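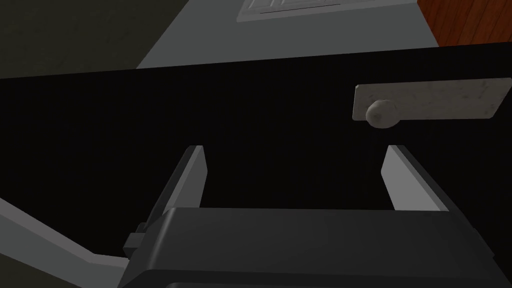
Simulated kitchen, wrist view. Fingers open, no contact with the knob.

Notebook entry, Jul 10, 2022
Romonthorpe simulation room. Entry by M. Olmedo.
Subject: approach rules for cabinet fronts, second revision

The purpose of this entry is to record the working rules for knob and handle approaches in the rendered kitchen set, following the review of the May runs. Colleagues at Ladley have asked for a written version that can be applied without reference to the earlier correspondence.

1. Start pose. Each episode shall begin with the gripper open and clear of the cabinet front. Where the knob lies to one side of the gap between the fingers, as it does in the view above, the lateral correction is to be made before any forward motion. Combined diagonal moves are not permitted under this revision.

2. Dark fronts. The black front gives very little shading to work from. Operators have tended to judge distance from the panel surface and have come in too close. Distance is to be read from the pose log. The pale backplate may be used as a visual check only.

3. Backplates. The fingers shall close on the knob and shall not bear on the plate. An episode in which a finger rests on the plate is to be marked as a fault even if the front subsequently opens. I am aware that Brunet scores this differently. Their results should be kept in a separate table until the two methods have been reconciled.

4. Naming. If it cannot be determined from the wrist view whether the front is a drawer or a door, the label is to be "cabinet front". The exact type may be added later from the scene file. Guesses are not to be entered in the log.

5. Time limit. An episode is stopped at 1000 steps. The former limit of 700 is withdrawn. Runs recorded under the old limit remain valid but must carry the old revision number.

6. Review. A second person shall check every episode marked as a fault. The first 400 episodes under this revision will be checked in full.

Points outstanding

The Grirnham scenes use the older gripper model, and rule 3 cannot be scored on them until the contact pads have been replaced. I have asked for this to be done before any further batch is started.

Seed 17 was run twice under different texture settings and both results were saved under the same name. The second file has been renamed and the first restored from backup. File names are to include the texture setting from today.

The wording of rule 1 is still open to comment. Ladley would prefer a stated tolerance for the lateral correction, and I have no objection, but the figure should come from their own runs.

M. Olmedo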